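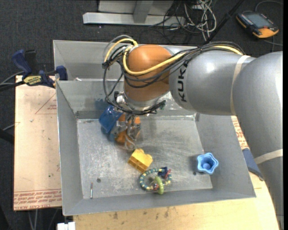 Karras 2.0, the grasp planning software from the small team at Demau, came out in February, and it has been worth the wait for anyone who spends their days coaxing a robot arm into picking odd things out of a metal bin.

The biggest change is in how the planner treats corners. Older versions scored each grasp on the object alone and checked the bin walls afterward, so a toy or a cup resting near the side was often passed over until the very end. The new planner weighs the walls and the neighboring objects together from the start, and it will happily try 16 wrist angles before moving on to something else. On Demau's own test set of 924 bin layouts, it found a usable grasp in 663 of them on the first try.

There is good news for people who like to tinker, too. Ninell, the logging tool that comes bundled with the planner, now saves the camera view and the joint positions side by side, and you can step back through a missed pick at your own pace — a real kindness late in the afternoon. It also reads old log files without any converting.

Labs still running Flunora for motion control will need to update that first. The download is free for teaching and research, and the release notes list 178 fixes.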